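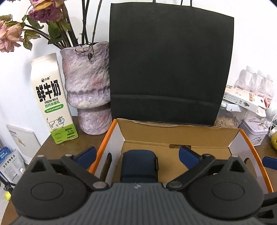

Frerichs objected, in a reply to the Planine results, that a policy trained on demonstrations from a hand-held gripper learns the operator's habits along with the task, and that no quantity of further demonstrations will separate the two. The objection sets the problem for this chapter.

Chapter 7
Demonstration Without the Robot

In hand-held collection the operator carries the end effector and the arm is absent. Finger pads, linkage geometry and camera placement are matched to those of the deployed tool, so that the recorded image and the gripper width can be used as training inputs with little conversion. Joint limits are not recorded and must be imposed later.

The Wetow set, used throughout, contains 3146 demonstrations of small fabric and rigid articles handled at open boxes on household surfaces. After filtering for tracking loss, 1498 were retained. Section 7.2 sets out the filter; Section 7.3 models the remaining pose error.

Frerichs' claim is tested in Section 7.4 by holding the number of demonstrations fixed and varying the number of operators from 2 to 31. The Skerholm protocol is followed, except that grasp labels were assigned after collection. Readers unfamiliar with behavioural cloning should review Chapter 4 first.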